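Section 6. Door and corridor tasks on the office floor

Shares 23 | Comments 6

Read this section after the Tedska base unit has been charged and the floor map has been loaded. It covers door opening, room checks and the handover of jobs that used to belong to the front desk. Section 5 covers mail and supply runs.

6.1 Before you start

Tell the people on the floor at least one working day ahead. At the Randeo office the first door sessions were announced in the morning for the same afternoon, and half the meeting rooms were booked. Thilini Kodikara, who runs the front desk there, now blocks the rooms herself and keeps the list.

You will need:
- the hand-held gripper, charged
- the door sheet for the floor, one line per door
- yellow floor tape
- a second person who knows the room

6.2 Recording a lever handle

Door opening is taught by hand. A staff member carries the hand-held gripper through the motion, and the recordings are used later to set up the robot. Use people who open these doors every day. They know which ones stick.

1. Find the door on the door sheet and check the swing direction.
2. Ask anyone in the room to stay where the person recording can see them. They do not have to leave.
3. Stand square to the handle, an arm's length back, with the gripper open.
4. Press Record and wait for the tone.
5. Bring the gripper up until the lever is between the two pads. Do not push against the glass.
6. Close until the pads hold the lever, then turn it down at normal speed.
7. Move the door at least 300 mm before letting go.
8. Open the gripper, step back and press Stop.

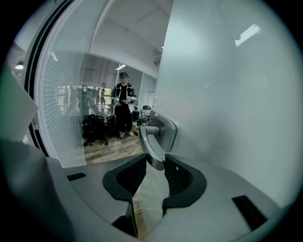 Curved levers need more care than straight ones. The pads can slide toward the low end of the lever as it turns, and a recording where this happens should be marked Slip and kept. Do not delete it. Filer, the program that sorts the recordings, uses the marked ones to set the grip limit.

NOTE: Frosted glass hides people on the other side until they are very close. Knock first, even in a room you believe is free.

NOTE: Ceiling lights reflect in glass doors. If Filer rejects a recording with the message "handle not found," move half a step to the side and repeat from step 3.

CAUTION: Keep your free hand away from the hinge side. The gripper takes up more attention than people expect, and the door will close on fingers.

6.3 How many recordings

Plan on 100 good recordings for each type of handle. This takes one person around two mornings with breaks. Change the person at least once per handle type, preferably to someone of a different height. Alfie Catterall did all the first-floor doors alone and the robot reached too high on every one of them, so the whole set was repeated with Ashley Pilkington sharing the work.

Recording counts as working time. It goes on the rota under Automation and is not to be fitted in over lunch.

6.4 What changes at the front desk

Once the robot has been cleared for a floor, the evening room check moves to it. It opens each door on the sheet, looks for lights left on and closes up again. The desk gets a report at 6 p.m.

The following jobs stay with staff:
- letting visitors in or out
- any door with a badge reader
- any room with a meeting in progress
- lost property

Desk staff who did the evening check should be told in writing what they will be doing with that time. At Randeo it went to visitor bookings, which had been running behind since February. Two people asked to keep one check a week so that they would still know the building, and this was agreed. We suggest offering it – the robot reports a light that is on, but it does not report a blind that hangs crooked or a chair with a broken arm.

6.5 If the robot stops at a door

1. Look at the status light. Amber means it is waiting for you, red means a fault.
2. If amber, open the door by hand and say "continue" or press the green key.
3. If red, press the stop button on the rear panel before touching the arm.
4. Write the door number on the fault sheet, including the time.
5. Roll the unit to the side of the corridor. Do not leave it in a doorway overnight.

CAUTION: Never pull the arm off a handle. Use the release key on the wrist – the lever will spring back up when it lets go.

Faults that repeat on the same door are usually the door. Have the handle tightened before asking for new recordings. For anything else, contact Gareth Dunmore at Uçar support and quote the door number. Changes to the door sheet go through Declan Furnival.

Section 7 covers elevators.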